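Ticket 1786: Recipe site search returns nothing for words with accents
Status: Solved
Opened by: Siiri Vasiliauskas
Handled by: Arūnas Lepik
Product: Tavares (site search add-on), running on Omine

Siiri, 9:12 am
Hi! First off, I love this add-on, and my readers use it all day long. But something odd started after I moved the blog to the new host. If you type "creme" in the search box you get everything you should. If you type it the proper way, "crème", you get zero results. Same for jalapeño, purée, gruyère and my poor neglected šaltibarščiai. I have 1,786 posts and a lot of them have an accent somewhere in the title, so people are writing in to ask where the soup went.

Already tried: clearing the cache, turning the add-on off and on, rebuilding the index from the dashboard. The rebuild finishes with a green check mark and the problem stays.

Arūnas, 9:40 am
Hi Siiri, oh, this is a fun one! Thanks for listing what you tried, it saves us both a round. Could you send me three things?

The Tavares version, bottom of the settings page.
The line that starts with "collation" in the Omine system report.
The address bar text after you search for crème.

Siiri, 9:58 am
Version 2. The collation line says utf8mb4_bin. The address bar has a bunch of percent signs in it, ending with cr%C3%A8me.

Arūnas, 10:15 am
Perfect, the address is right, so the search box is sending the correct letters. The collation is a little suspicious. With _bin the database treats e and è as totally different characters, and that explains why one doesn't find the other. It doesn't explain why crème fails to find crème, though, when it's sitting right there in your titles! So I suspect two problems stacked up. Can you copy the word crème straight out of one of your old post titles, paste it into the search box, and tell me what happens?

Siiri, 10:31 am
WOW. It works. Pasted from the title, I get 92 results. Typed by hand, none. They look exactly the same to me??

Arūnas, 10:44 am
They do look the same, and that's what I love about this bug. There are two ways to store è. One is a single character. The other is a plain e followed by a separate accent mark that gets drawn on top. Your keyboard types the first kind and your old titles seem to have the second. Did the posts pass through any other program during the move?

Siiri, 11:05 am
Yes, I exported everything with the Pronstead desktop tool on my Mac and then imported the file at Trirberg. I'm also adding my test post, since you'll want one you can break. It's called "Crème fraîche test" and is still a draft.

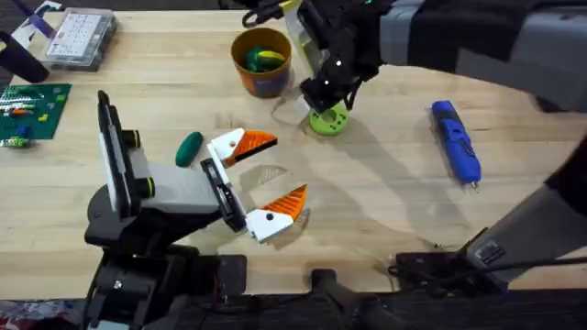 Attachment 1: two robot arms over a wooden table

Arūnas, 11:20 am
Got it, and the thumbnail loads fine on my side. The draft is really useful: you typed that title fresh on the new host, and typed crème finds it when I preview with drafts included. So new posts are okay and imported posts are not. The export is where the accents got split.

Here's the plan. Please make a full backup before step one.

1. In Tavares, go to Settings, then Text handling, and turn on "Normalize to NFC". It's off by default in your version.
2. In the same place, turn on "Ignore accents when matching". Then creme and crème will find the same posts.
3. Set the batch size to 200. The default is higher, and your host may stop the job partway through.
4. Run "Rebuild from scratch". The plain "Rebuild" button only picks up posts that have changed, so it skipped all of yours this morning.

Leave the collation alone for now. Step 2 does the matching inside the index.

Siiri, 12:37 pm
Backup done, steps done. The rebuild took about 2 minutes. Crème works! Jalapeño works! Purée and gruyère too. Still nothing for šaltibarščiai.

Arūnas, 12:49 pm
So close! Check Settings, then Languages. If only English and French are ticked, the accent list leaves out š and č. Tick Lithuanian and run the rebuild from scratch one more time.

Siiri, 1:06 pm
IT FOUND THE SOUP. All the versions of it, even the one with radishes. I also tried it with no accents and it's right there at the top. Thank you so much, I'm telling my readers this afternoon.

Arūnas, 1:14 pm
Hooray! I've added a note to our moving guide about split accents, and I asked the developers to make "Rebuild" say how many posts it skipped. Marking this solved. If you import more posts from the same export file, the new setting will handle them as they come in.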